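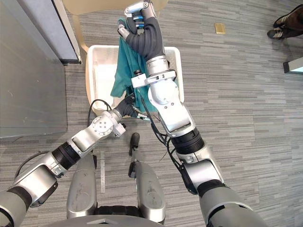
Teal cloth held over the white basket.

Pre-departure inspection, search and recovery boat
Vessel: Pinen
Home dock: Skasside Landing
Month: April
Completed before leaving the dock, river search detail

HULL AND DECK
Drain plugs in and tight — OK
Bilge dry, pump runs on manual and on float — OK
Cleats and tow post — OK. Starboard stern cleat has a new backing plate. No movement under load.
Non-skid on bow — FAIR. Worn through at the recovery door. Recoat before May.

ENGINE AND FUEL
Fuel at 100 percent — OK
Fuel lines and primer bulb — OK
Kill switch and lanyard — OK. Spare lanyard is in the console, left side.
Prop — FAIR. One small nick from the gravel bar below the Haldane ramp. Dress it at next haul-out.

PERSONAL GEAR
Life jackets, one per person aboard plus 2 spare — OK
Inflatable cylinders seated, indicators green — ACTION. One indicator showed red. Jacket pulled from service and tagged.
Throw bags — OK. Restuffed after the last callout. The line had been packed damp and was starting to smell.
Dry suits, neck and wrist seals — OK
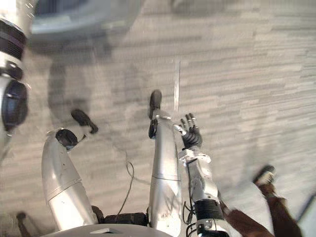 Gray carpet tile, looking down.

SEARCH EQUIPMENT
Side-scan sonar powers up, towfish cable free of cuts — OK
Zirton handheld light, full charge — ACTION. Died after 30 minutes on the dock. Battery needs replacing. Use the console spotlight until then.
Drag bars and line — OK
Marker buoys — OK. Weights were tangled in the bin. Please coil each one before stowing.
Recovery litter, straps and floats — OK

COMMUNICATIONS
VHF radio check with Skasside base — OK, loud and clear
Float plan left with base — OK
Handheld backup — OK

WEATHER AND RIVER
Wind 10 knots from the south, building after noon. Water is high and brown with drift coming down, mostly small limbs. Stay clear of the waterway intersection when barges are passing and call them on the radio first.

RESULT
Cleared for daylight use. Not cleared for night search until the handheld light is fixed. Recheck the non-skid and the prop at haul-out and write both up on the Haldane shop sheet.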